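3. How Fan Pages Get Their Numbers

I should say up front that I came to this part of the study as a reader of celebrity pages, long before I was a researcher of them. So some of what follows comes out of old habits, and I've tried to flag where that matters.

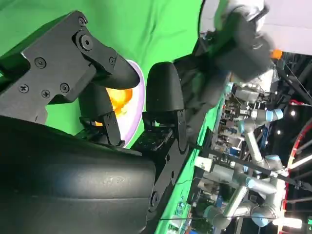 Figure 3. Black gripper finger, fixed together with screws.

3.1 What I collected

I pulled 2,000 short biography pages about television actors and show hosts from three sites: Flaklow, Tamivau and Nurmi. All of them are the kind of page you land on when you type a name plus "height" or "net worth" into a search box. They run to a few paragraphs, they nearly always have a birthday in them, and they tend to say the same things in nearly the same order. I stopped collecting on 28th May, so anything edited after that isn't in the set.

Half of the pages (1,000 of them) came from Flaklow, which is by far the biggest of the group. Tamivau gave me 500 and Nurmi gave me the other 500. I'd hoped to add Zinden as well, but its pages kept changing address while I was saving them and I gave up in the end. I still read plenty of it by hand, and I bring it up below where it helps.

3.2 Height, weight and the copied mistake

Height turned out to be my favorite thing to trace, because it's such a small fact and people are so sure about it! An actor's height gets listed once, usually with no source, and then it travels. When two sites disagreed, I went looking for the older page, and quite often I could see the newer one had simply rounded up. A few had gone from feet to centimeters and back again, and picked up an inch on the way.

Weight was messier. Many pages give a weight with no year beside it, so you can't tell if it's from a first audition or from last season. I've left weight out of the matching work for that reason, though I kept the sentences themselves, mainly because I wanted to look at the wording ("weighs about" is everywhere).

3.3 Net worth, or the lack of it

Here I have to admit I expected wild guesses, and I did find them. What surprised me more was how many pages have a net worth heading and then say under it that the figure isn't known. The heading is there for the search engine, I think, and the writer has to put something in the space. Usually that something is a line on where the money comes from: the series, some hosting, maybe a film or two.

Nurmi handles this a bit differently. It prints a range and leaves it alone, sometimes for years, even after the actor has moved on to much bigger parts. Zinden seems to borrow those ranges — same currency, same odd spacing — but I can't prove it from reading alone, and I'd want a proper saved copy before saying more.

3.4 Who is being married off

Relationship lines were the hardest to sort. I used three labels: married, single and unclear. Unclear got the most use, mostly on account of pages that call somebody single in one paragraph and mention a spouse in the next. I went back over that whole pile in June and moved a good many pages out of it, and the labels used in the next section are the corrected ones.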